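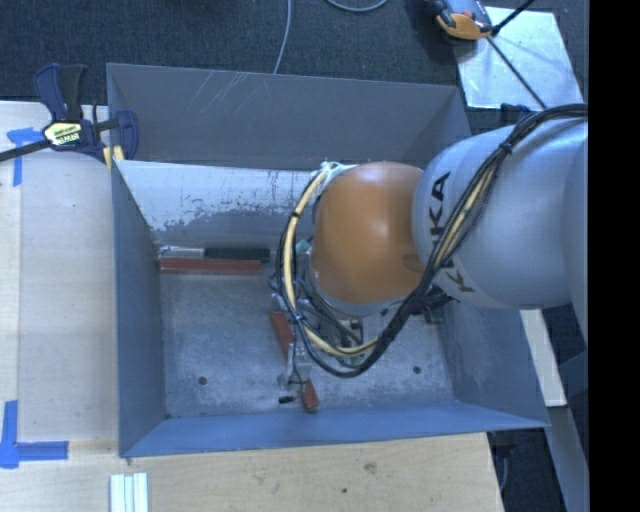
Went to the open day at Sadau on Saturday and I've been grinning about it ever since, so you all get a long post. The demo I'd driven out for was the bin picking cell, because I've been fighting with the same kind of job at work since February and wanted to see how somebody else handles it. They had a KUKA arm reaching down into a gray metal bin with a few colored bars in it, and if you look at the red one under the gripper you'll see it's lying diagonally, with one end pointed down toward the front wall. I got to stand there for three full rounds of it! The person running the cell let us call out how to put the bars back between runs, so of course people kept making it harder. Up against the wall, crossed over each other, one on top of the other. It missed a few. It got a lot more than I expected.

Other stuff I saw: a small packaging line (fun, loud), a palletizer stacking empty cartons, and a training room where you could jog an arm with the pendant and try to touch the tip of a pencil. I was terrible at that. My daughter was much better and will not let it go.

Anyway, if you're anywhere near it next time, go. Free parking, free coffee, and they actually let you ask questions.

Posted by torquewrench_tina

Reply from Gantry77

Nice write-up. I was there too, morning session, probably left before you got in. Bin picking was the best thing in the building for me as well.

I'm going to be a little bit of a grump though. Those are straight bars with plenty of floor showing between them. That is a long way from a bin of castings all tangled together. I asked if they'd run it full and got a friendly "come back next year." Good demo, but I wouldn't go home and tell my boss the problem is solved.

Reply from torquewrench_tina

Ha, fair! I didn't mean to say it was solved. What I liked was watching it deal with the walls. The sides slope and the gripper has to come in without hitting anything, and on our cell at work that's the part that eats most of our time. Picking a part out of the middle is easy. Picking a part that has slid down into a corner makes me want to go home early.

Reply from mudflat_miller

How are they finding the bars? Camera overhead? Camera on the wrist? I didn't make it this year and I'm kicking myself.

Reply from torquewrench_tina

The way it was explained to us, a fixed camera looks at the bin, picks a candidate, and the arm goes for that one. Then it looks again after every pick. I asked if it planned several picks ahead and the answer was no, one at a time, because the bars shift when you pull one out from next to another.

Reply from Gantry77

Same explanation in the morning. They also said the colors are there for the visitors, so you can shout "get the green one" and know if it did. The shape is what it goes by when nobody is shouting.

Reply from pallet_jockey

Can we talk about the cable dress on that wrist? That is a fat loop of cable to be swinging around inside a bin. I see the tie near the top of the bundle but the loop goes all the way down around the orange joint. I would be nervous about it snagging on the rim.

Reply from Gantry77

It's a demo cell. They change the tooling on it all the time. You want slack when you're doing that.

Reply from pallet_jockey

Slack, sure. I've replaced enough cables that had "slack" to have feelings about it. Ours got caught on a bin edge on a night shift and we lost the whole next day to it. A proper dress pack would be the first thing I'd spend money on.

Reply from torquewrench_tina

I did ask about that, kind of! My question was more "does the planner know the cables are there" and I was told it treats the wrist as a bigger shape than it is, with extra room for the bundle. So some poses that look fine to you and me are off limits to it. That would explain why it turned its nose up at one bar that was sitting in plain view. Everybody groaned.

Reply from oldschool_fixture

I'll be the one to say it. A bowl feeder or a simple chute would present those bars faster, cheaper and with fewer things to go wrong. I've been putting in feeders for a long time and I have yet to see one turn its nose up at a part.

Reply from mudflat_miller

You've never seen a bowl feeder jam? Where do you work, I want to apply.

Reply from oldschool_fixture

They jam. Then you poke it with a stick and it's running again. Try that with a vision system.

Reply from torquewrench_tina

OK but how many part numbers do you run through one feeder? We have short batches, sometimes 300 pieces and then we're on to something else. Tooling up a feeder for each one is what pushed us to look at picking in the first place. If I had one bar to feed all year long I'd be calling you tomorrow.

Reply from oldschool_fixture

For 300 at a time I'd probably hand load and put the radio on. But I take the point.

Reply from fresh_out_of_trade_school

Question from somebody new. I see blue tape on the wood table next to the bin, in corner shapes. Is that for lining the bin up? And there's a clamp on the back corner. I figured a place like that would have everything bolted down and machined.

Reply from Gantry77

I didn't ask, so take this as a guess, but that's what I use tape for. You put the bin back on the marks and you're close enough to check it. Clamps and tape are all over every development cell I've ever worked in. The machined fixture comes later when you've stopped changing your mind.

Reply from pallet_jockey

Seconding this. I learned more from clamped-together test setups than from anything with a nice powder coat on it. Look at how scuffed the floor of that bin is, too. Get used to tape, kid.

Reply from fresh_out_of_trade_school

That makes me feel a lot better about my bench, thank you.

Reply from mudflat_miller

Did anybody get numbers? Success rate, cycle time, anything?

Reply from torquewrench_tina

There was a counter on a screen by the cell. It said 2,483 picks when I walked up, and I was told that was since they'd reset it for the week of setup and practice. No count of misses on the screen, which I did tease them about. I didn't put a stopwatch on it. It was in no hurry, I'll say that much. With visitors standing near the fence they had the speed turned down.

Reply from Gantry77

It hadn't hit 2,000 when I took a look, so either it had a very good middle of the day or one of us is misremembering. Possibly me. I'd only had one coffee.

Reply from oldschool_fixture

A counter with no misses on it. I rest my case.

Reply from torquewrench_tina

You should come next time and say that to them in person, they'd love it. The whole feel of the day was like that. One guy behind me argued with the operator for a good ten minutes about gripper finger shape and they ended up sketching on the back of a flyer together. I wish I'd kept a copy. It was the best conversation in the building.

Reply from mudflat_miller

For comparison, has anyone been to the Erkell one? They're closer to me and I hear they do a similar day, but more sales people and fewer cells running.

Reply from pallet_jockey

Went to Erkell last time. You're about right. Good lunch, lots of video screens, two robots moving. Fladano is smaller but they let you into the workshop and the folks who build the stuff are the ones talking. I'd pick Fladano over Erkell and Sadau over both of them.

Reply from Gantry77

I'd put Fladano first, personally. Sadau gets crowded. I waited a long time at the pendant room and gave up.

Reply from torquewrench_tina

The pendant room was quiet after lunch! They had 5 arms set up in there and we had one to ourselves for a while. Go late. The coffee is worse by then but you can't have everything.

Reply from fresh_out_of_trade_school

Do you have to be with a company to get in? My instructor mentioned Sezer does student visits but I'd like to see the bin picking one.

Reply from torquewrench_tina

No company needed, I signed up with my home email and brought a teenager. Closed shoes, and they hand you safety glasses at the door. If you go, ask them to put a bar flat against the rear wall for you. That was the hardest one of the afternoon, and the whole crowd cheered when it came out on the third try.

Reply from mudflat_miller

Signing up for the mailing list now. If they do another one before summer I can fit two in the truck, coming from the north side. Message me if you need a ride.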